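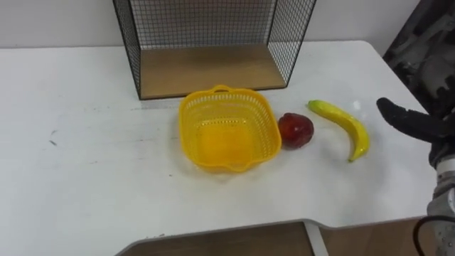
Desk, shelf unit and basket inspection
Site: Midaneck, ground floor
Sheet no.: 1685
Inspected by: Bohdana Romaniuk
Reviewed by: Thirumalai Bhat
Month: August
Result codes: P = pass, C = pass with comment, F = fail, N = not checked

1. Desk

1.1 Top level and stable under hand pressure at all corners: P
1.2 Edges and corners free of splinters and sharp burrs: P
Comment: Cutout edge at the front checked by hand along its full length. Finish is smooth.
1.3 Surface condition: C
Comment: Faint scuff marks on the white top, toward the left. Cosmetic. Do not use abrasive cleaner on them.
1.4 Leg bolts tight: P
Comment: One bolt on the left leg took a quarter turn. Recheck at next inspection.
1.5 Foot bars flat on floor, no rocking: P

2. Wire shelf unit

2.1 Mesh free of broken or protruding wire ends: P
2.2 Wood boards seated flat: P
Comment: Base board sits directly on the desktop. No felt pads fitted. Pads are recommended if the unit is going to be moved often.
2.3 Unit placed at the back of the desk: P
2.4 Resistance to tipping: C
Comment: Unit is freestanding. Acceptable while empty. If it is loaded, heavy items go on the base board and the unit is to be fixed to the wall - Verbeke bracket or equal.
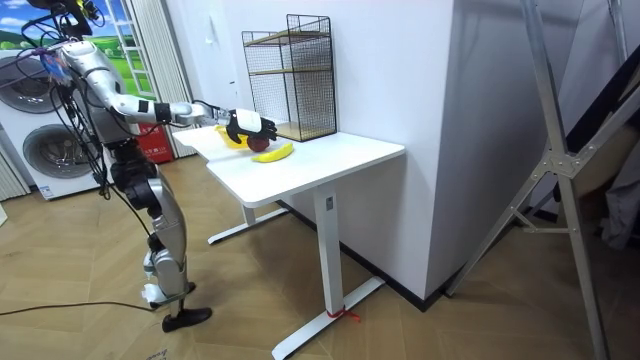

2.5 Clearance between shelf unit and items in use: P
Comment: Keep loose items toward the front half of the desk. Small round items roll easily on this surface and should go back in the basket when not needed.

3. Basket and play fruit

3.1 Basket free of cracks, slots clear: P
3.2 Handle secure: P
Comment: Pulled by hand in both directions. No movement at the rim.
3.3 Fruit free of splits and loose parts: P
3.4 Fruit fits in the basket without force: P
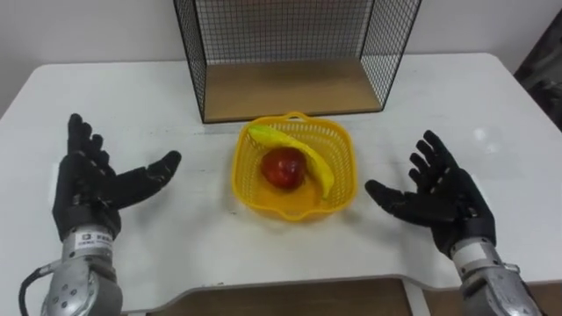 Item 3.4. Apple and banana in the yellow basket, wire unit behind.

3.5 Cleaning: C
Comment: Wipe fruit with a damp cloth and mild soap. Dry before storing. Basket slots hold dust and need a soft brush. Last entry in the cleaning log is 12 days old; interval on the Ditetti schedule is 9 days. Log to be brought up to date.

4. Floor and surrounding area

4.1 Walking route past the desk clear: C
Comment: The long foot bar on the right side sits at an angle to the walking route and is a toe hazard in low light. Mark the end with contrasting tape.
4.2 No loose cord, string or strap at floor level: F
Comment: Red string tied at the base of the right leg, loose end on the floor. Remove or trim - see action 1.
4.3 Aluminum stand stable, plate bolts in place: P
4.4 Washer-dryer doors closed when not in use: N
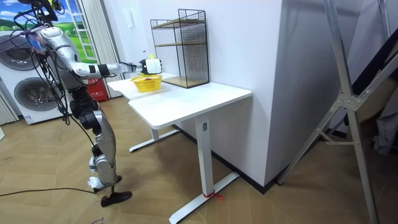

Items 4.1 to 4.3. Desk, right leg with red string, and aluminum stand.

5. Actions

Action 1: Remove red string. Owner: B. Romaniuk. Before next use.
Action 2: Tape end of long foot bar. Owner: T. Bhat.
Action 3: Update cleaning log.
Action 4: Check washer-dryer doors and enter result under 4.4.

Reviewer's note (T.B.): Agree with F on 4.2. Item 2.4 can stay at C until something is stored on the shelves. Spare bolts are in the Sultov cabinet, bin 2204.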